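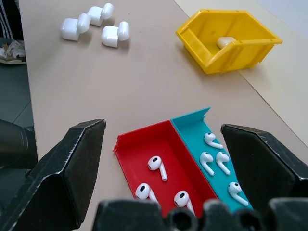

About us

Ullero is a small newsletter on the business of brands. Who's selling, who's stopped selling, who said something silly in an ad and paid for it. We started in Mendudton with 2 people and one borrowed desk. Still small. Desk is ours now.

What we cover: fashion labels, cosmetics, phones, snacks, anything with a logo and a marketing budget. Mostly how companies lose customers and what they do to get them back. Discounts, apologies, new ambassadors, quiet name changes. Some of it works.

Readers: 2,106 at last check, up from 1,456 in May. The first 1,000 took almost forever so thanks for sticking around.

Who pays: subscribers, plus the odd talk or workshop. No sponsored posts. We don't take samples or trips from companies we write about. If one of us has worked for a brand, it says so at the top of the peice.

Mistakes: we make them. Email the desk, we fix it and put a note at the bottom with the time of the change.

Pitches welcome, short ones. Tell us the company, what happened, why now. Replies can be slow, we try to get through the inbox before 9 am but some mornings no.

Second office in Tustona opening soon, adress to come.

Last updated: May

Search this site Enter keyword Go

Recent
Grabner drops its spring campaign, keeps the slogan
What a boycott does to a flagship store
Reading an apology line by line
Tustona outlet centre: who's left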